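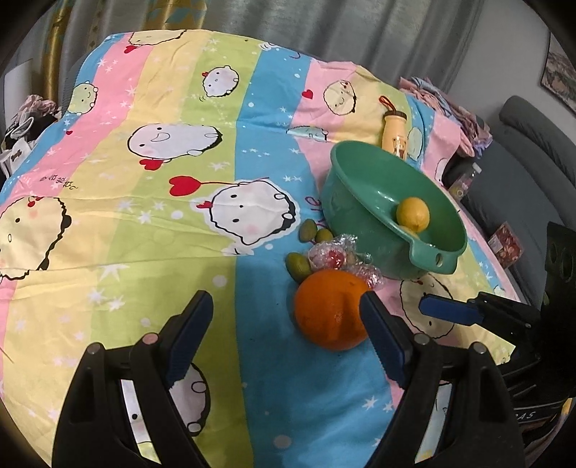
Fruit, plastic-wrapped bundles and a green plastic basin on a patterned bedspread.

Bedspread sorting pitched as fix for messy fruit bowls

A home-organising outfit called Haltow wants Tombridge households to clear the kitchen bench and do their fruit sorting on the bed. Whether anyone needed to be told this is another matter.

The method, set out in a leaflet that reached letterboxes in December, goes like this. Spread an old cover over the mattress, tip out whatever has piled up in the fruit bowl, group like with like, then load a single basin and carry it back to the kitchen. Haltow says the job takes 3 minutes. It does not say who held the stopwatch, or how full the bowl was.

The leaflet's argument is that a bed gives you more room than a bench and is kinder to soft fruit. Fair enough, as far as it goes. A bed is also where people sleep, and the leaflet has nothing to say about the overripe mandarin at the bottom of the pile. A cover printed with stars and cartoon characters might hide a stain for a while, but it will still need washing.

Then there is the question of what belongs in the basin. Haltow recommends keeping lollies and fruit together so children "choose from one place". Parents may have a fair idea which of the two will be chosen. Put a big orange next to something in crinkly plastic wrap and the orange will probably still be there at the weekend.

The company says 34 of the 40 households in its trial at Arkbridge would recommend the method to a neighbour. Asked whether those households were still using it a month later, Haltow said it had not followed them up. It also confirmed that all of them were given a free basin for taking part.

A paid version of the plan, with printed labels and a wall chart, goes on sale through the Kelemen homewares shop in Tombridge next month. The leaflet is free and covers most of the same ground in 2 pages. Haltow says the basin is not included with either, and any large tub with a decent rim will do.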